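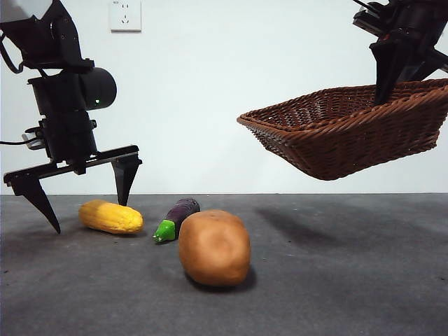 Corn and a woven basket at the Tristberg harvest table.

The Tristberg corn swap is back this September, and I went down on Monday evening to see how the setup was going. Short version: there is a lot of corn, and there are even more baskets.

If you missed it last year, you bring whatever your garden gave you too much of, you put it in a basket, and you go home with somebody else's extras. It started with six families from the Kemside end of town. This time 90 households have signed up, and Elfriede Mösli, who keeps the list in a spiral notebook, tells me she's had to start writing in the margins!

The baskets are the part I love. People lend them for the day, and they're all over the place in size — bread baskets, egg baskets, big deep ones that must have held laundry once. The shallow wicker kind with slanted sides goes fastest, and I can see why. You can lay the ears in side by side and everyone can see what they're getting. Elfriede would like a few more of those, so check your closets. Put your name on the bottom with masking tape, please. Last year one went home with the wrong family and didn't turn up until Easter.

Remo Gruber is bringing sweet corn from his plot behind Tanner Street again. He counted 293 ears on Sunday (he counts everything) and says there's more to pick if the weather holds. Leave your husks on if you can, they keep better that way.

Doors open at 9 a.m. at the Horska hall, and baskets can be dropped off the evening before, between 5 and 7. It's free to come in. Squash people, you're welcome too, but Elfriede asks that you keep it to two per basket this year.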